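Dindley Public Library Forum > Facilities and Services > Reading room table replacement

zarncombe_branch wrote:
The library is considering replacement of the 248 seats and associated tables in the main reading room. Patrons are invited to comment on whether the current dark laminate should be retained. Comments received before the end of August will be included in the report.

tang_reader wrote:
I would ask that the laminate be kept. It has served for many years, it hides ink, and it does not require oiling. The Zarncombe branch changed to wood and the tables there were marked within months.

lallix209 wrote:
I respectfully disagree with the previous post. The marks at Zarncombe came from the finish that was chosen, and the finish can be specified differently. Dark surfaces also make the room feel dim after 4 p.m.

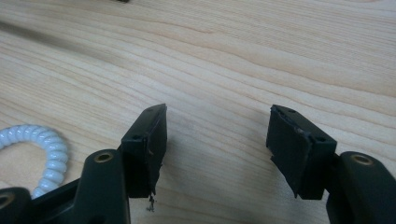

Patrons who read for long periods are affected by the contrast between a white page and a nearly black table. I have raised this with the branch before. A pale wood with long, flowing grain, such as the tabletop in my picture, would reduce that contrast and suit the older parts of the building. I would support it even if delivery took longer.

tang_reader wrote:
The appearance is pleasant. My concern is upkeep. The furniture budget allows some 2,000 dollars a year for repairs, and a single refinishing visit was quoted to our reading group at 500. That leaves very little for the chairs, several of which already wobble.

quietfloor wrote:
Could the library confirm whether the lamps are part of the same project? New tables under the existing lamps would be a poor use of funds — the lamps are the chief complaint on the upper level.

zarncombe_branch wrote:
The lamps are covered by a separate request and will not be decided at the same time. Samples of both surfaces will be placed near the periodicals desk. Patrons are asked not to write on them.

lallix209 wrote:
Thank you. Please include a matte sample, as glare was not mentioned in the original notice.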